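Wednesday, evening

Back on the Brullcombe bench after two days of paperwork. The task this week is putting a paintbrush away: pick it up from the tabletop, carry it to a clear bin, let go. Driven by remote control throughout, one operator, both arms live.

Logged 17 runs before lunch and kept five. Most of the rejects were my own doing. I close the fingers too early when the handle lies at an angle to them, the brush rolls, and then I chase it. A chase is no use as teaching material, so those runs get binned and the arm goes home to start again.

Tried guiding the arm by hand for an hour after lunch, to compare. The path is smoother, but my sleeve is in every recording and the wrist joint is stiff enough to make small turns jerky. Went back to the remote. The lag feels shorter since the Grilela update, though I have no measurement to support that and should take one.

Changed one habit — I now stop above the brush and turn the wrist before coming down, where I used to do both at once. It makes each run slower and the grasp much cleaner. Will keep it up tomorrow and see whether the reject rate holds.
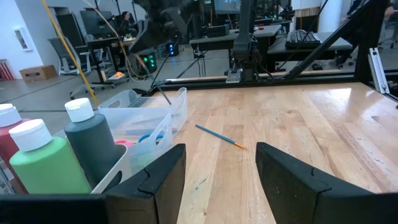

Wrist view, fingers open, brush on the table near the gap.

Glare on the tabletop is still bad on the right-hand side. Asked for the overhead light to be moved and was told next month. Meanwhile I vary where the brush starts, so that some runs have it in the bright patch and some well clear of it.

Total in the set now 2163. File naming is still a mess from the Türkmen batch; left it alone. Need to order more paper towels.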